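4. Setting up the table for the Laryea sorting set

Last updated: January

This section covers the table only. For what's in the box and the spare parts list see section 2. If you've got the older Tiltis tray go to section 9, the layout is different and the cloth is smaller.

You need
Cloth, plate, bucket, cubes. A table that doesn't wobble. Damp sponge, dry tea towel. Allow 10 minutes the first time, much less once you know where things go.

4.1 Clear and wipe

1. Take everything off the table. Mugs, pens, post, the lot.
2. Wipe with the damp sponge, then go over it with the tea towel. Let it dry fully before the cloth goes on. A damp table under the cloth will smell by the end of the week.
3. Check the height. Seated users want the top at elbow level or a bit under. Standing users, higher.

Note - glass tables are fine but the cloth creeps. Use the Pledport grip mat underneath (sold separately) or a strip of rubber shelf liner, works just as well.

4.2 Lay the cloth

4. Shake the cloth out away from the table. Crumbs get into the weave.
5. Lay it textured side up. The smooth side lets the cubes skid.
6. Pull flat from the middle outwards. No folds where the plate will stand, a fold tips the plate and the cubes slide to one side.
7. Let any extra hang at the front or tuck it under. Not on the side people walk past.

Caution - never stand the bucket half on the cloth and half off. It rocks.

4.3 Plate and bucket

8. Plate goes left of centre, bucket to its right. Left-handed users may prefer them swopped, see 4.5.
9. Leave a gap between the two, a hand's width or thereabouts. Too close and sleeves catch the rim of the bucket. Too far and tired users start dropping cubes halfway.
10. Bucket empty to start. Look inside - a dark bucket hides a forgotten cube very well.
11. Fold the wire handle down so it isn't standing up across the mouth.
12. Put the cubes in the well of the plate, spread out. Don't stack them and don't leave any on the rim, they roll off when the plate is knocked.

Green cubes first for new users. They show up clearly on the white plate. The other colours can wait till the second or third go.

4.4 First run

13. Move one cube at a time from plate to bucket. Lift it clear of the rim, carry it across low, and let go once it is over the opening.
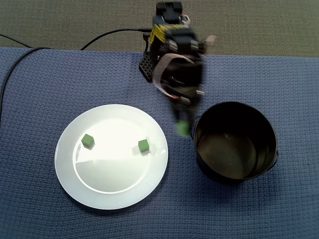 14. Carry on until the plate is bare, then tip the bucket out onto the cloth and count the cubes back onto the plate. Any short, check the floor before anyone moves a chair.
15. Timed runs: 60 seconds is plenty to begin with. Stop at the time even if there are cubes left. Write down how many went in, the record sheet is at the back of the guide.

Note - the bucket is loud when a cube drops in from high up. Line it with a folded flannel if noise upsets anybody.

Caution - cubes are small. Not for children under 3, and not near dogs.

4.5 Left-handed layout

Same as above but plate right, bucket left. Do the whole thing over, don't just turn the cloth round with everything on it. We have had plates broken this way.

4.6 Light

Shiny plate, so a lamp or window straight overhead puts a bright patch right in the well. Some users find that hard on the eyes. Move the lamp to one side or turn the plate's place by a few inches until the glare shifts. Blinds half down usually does it. The Zernent matt plate fits the same layout if glare is a constant problem.

4.7 Packing away

- Cubes in the drawstring bag. Count them.
- Plate washed by hand, warm water, ordinary washing-up liquid. Dry before it goes back in the sleeve.
- Bucket wiped inside and out and dried straight away, it'll mark otherwise. Not in the dishwasher.
- Cloth shaken outside. Wash cool when it needs it, no softner, hang to dry. Ironing flattens the texture so don't.
- Heaviest at the bottom of the box, plate last and on top.

If the cloth has shrunk or gone smooth in the middle it's time for a new one. Order forms in section 10.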